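Visit to the Dmytriv glasshouses, September

Mei Blackwood and I spent a morning at the Dmytriv nursery, where Darren Sugden grows bromeliads and a smaller range of orchids. The collection runs to almost 190 species. Most are tillandsias, mounted on cork and misted before eight. The tank types sit lower down under shade cloth.

Darren keeps two houses, one heated. In the cool house a clump of Billbergia nutans was in full flower, and he let us take offsets. He pots them in coarse bark with a little perlite and holds back fertiliser until the roots have gripped. Older rosettes lose colour in deep shade, so he moves them forward in winter.

Plant sales are at the gate, cash only. Morning tea followed.
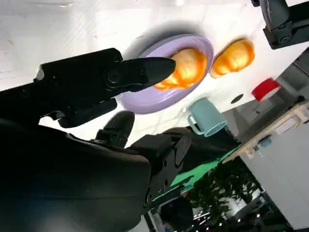
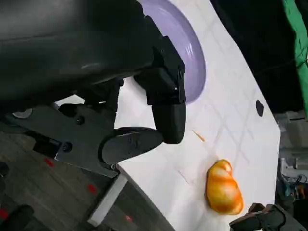
The lavender plate at morning tea, with the croissant in the first photo.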